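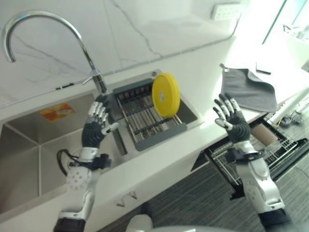
A bright spot of yellow in the rack, with the marble counter behind.

Home News Kitchens Press Contact

2021-01-07 – Stulico opens its Dever show kitchen for bookings in March

I'm Teresa Czerwiński, I look after the kitchens at Stulico, and I've been bursting to share this one! Our new show kitchen in Dever is nearly ready, and the part I can't stop talking about is the sink. Yes, the sink. It's stainless steel, set into white marble with a faint gray vein, and it has a tall gooseneck faucet that I fell for the minute the box was open.

We asked 82 households what bugged them most about doing dishes at home, and the drying rack won by a mile (too big, always in the way, a pain to store). So ours sits right in the sink. It's called Gresus, it has a dark gray frame with chrome rods running across, and plates stand up in it while the other side of the sink stays free for washing. I've been using one at home for 12 weeks and my counter has never looked so bare.

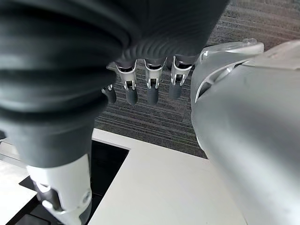
Photo: Stulico / Wilczyńska Studio

Come and try it for yourself. We'll have 19 visiting slots in the first week, each long enough to wash up after a proper lunch, and you're welcome to bring your own plates and pans to see how they fit. Bring the awkward ones, please! I have a serving dish that has beaten every rack I've owned, and I want company.

The first production run is 300 racks, and visitors to Dever get to order ahead of the shops. Prices will go out with the booking details.

To ask for a slot or a press visit, write to me, Teresa, at the Stulico press desk and mention Dever in the subject line.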